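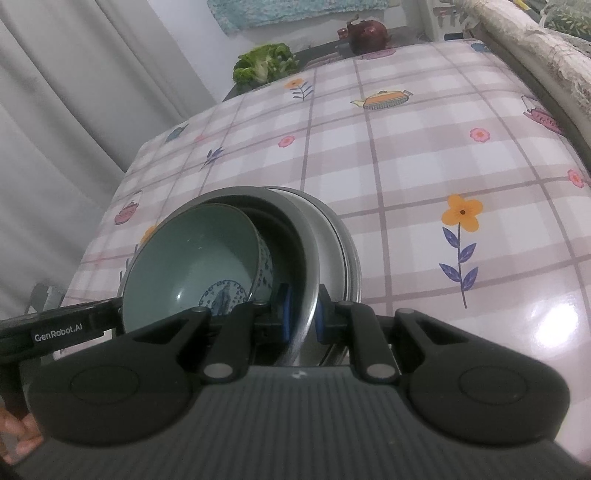 4. Setting up the board and fulling the cloth

Applies to the Skenstead fulling board, standard model, with the Fellville roller and the Privgate clamp pair. Owners of the older board without clamp slots should follow section 9 instead. Section revised 12 November 2021 by Tavion Obi.

4.1 Before you start

The board is 690 mm long and needs a level table at least as long as itself. Allow room at the roller end for your elbows. Use only cloth that is all wool, or wool with a small share of nylon. Cotton, linen and acrylic will not full, whatever the water temperature.

You will need:
the board and both clamps
the roller with its two end caps
600 ml of hot tap water for each panel
plain soap flakes, one level spoonful
an old towel
a bowl that holds the panel without folding it more than twice

Caution: Do not use boiling water. The glue on the board edging softens and the ridges may lift.

4.2 Fitting the board

1. Lay the board on the table with the ridges facing up and the drain lip towards you. The lip is the end with the moulded arrow.

2. Slide one clamp into each side slot until it clicks. The screw heads must point downwards.

3. Tighten each screw by hand until the board no longer shifts when pushed from the side. Do not use pliers.

4. Fold the towel lengthways and place it under the drain lip.

5. Press the end caps on to the roller. A cap that spins freely has not been pushed home.

Note: Boards sold before June have a grey seal along the lip. Leave it in place.

4.3 Wetting the panel

1. Cut the panel 12 mm larger on every side than the pattern piece. Thin cloth may shrink by more than this – test a scrap first if the supplier is new to you.

2. Mark the straight grain with a tacking thread in a contrasting colour. Chalk will wash off.

3. Dissolve the soap in the hot water. Stir until no flakes remain.

4. Lower the panel into the bowl and press it under the surface with the flat of your hand. Leave it until no air bubbles rise.

5. Lift the panel out with both hands and let it drip. Do not wring it.
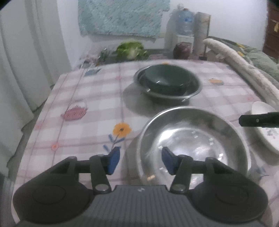 Fig. 4b. Large stainless steel bowl.

4.4 Rolling

1. Spread the wet panel on the board with the grain thread running from end to end. Smooth out creases now. A crease that has been rolled in will stay in.

2. Set the roller at the far end and draw it towards the drain lip with even pressure. Lift it, return it to the far end and repeat.

3. After a full set of strokes, turn the panel through a quarter turn. The stroke count for each weight of cloth is in table 3.

4. Turn the panel over and repeat steps 2 and 3.

5. Check the surface. When the weave can no longer be made out and a cut corner does not fray when rubbed, stop.

Note: Greenberg flannel is slow to start and then fulls quickly. Check it after every quarter turn.

Caution: Keep fingers clear of the gap between the end cap and the clamp. The gap closes at the end of each stroke.

4.5 Rinsing and drying

1. Rinse in cool water until the water runs clear. Change the water as often as needed.

2. Roll the panel in a dry towel and press down on it.

3. Pull the panel square by hand, using the grain thread as a guide, and pin it to a padded surface with rustproof pins.

4. Dry flat, away from radiators. Remove the grain thread when the panel is fully dry.

5. Press on the wrong side under a cloth before cutting pattern pieces.

4.6 Faults

Panel fulls at the edges only: pressure on the roller is uneven, or the panel was not wet through.

Colour runs into the rinse water: common with red and navy. Continue rinsing. Do not lay light and dark panels on the same board until it has been washed.

Board creeps along the table: retighten the clamps and dry the table top beneath them.

Roller squeaks: remove the end caps, wipe the spindle and refit. Do not oil.

4.7 Care of the board

Wipe soap from the ridges after each session and stand the board on its long edge to dry. Expected life of the ridged surface is 3,000 strokes on medium cloth. Replacement surfaces are listed in section 11 and are fitted with the clamps removed.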